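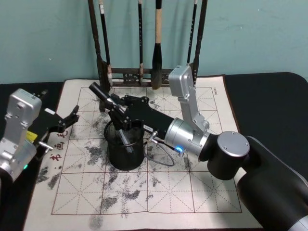
Lusen Writing Felt, Large

The Lusen felt is made for desks where ink is used every day. It lies flat from the first hour and keeps thin paper from sliding. Thickness is 7 mm, weight 477 g. Please wash by hand in cold water and dry it lying, never on a radiator.

Article number: 1057
Colour: white
Delivery: in rolled form, from our store in Tronach

Schools which order 20 pieces or more receive a lower price. For this please write to Brigitta Lüthi before you order.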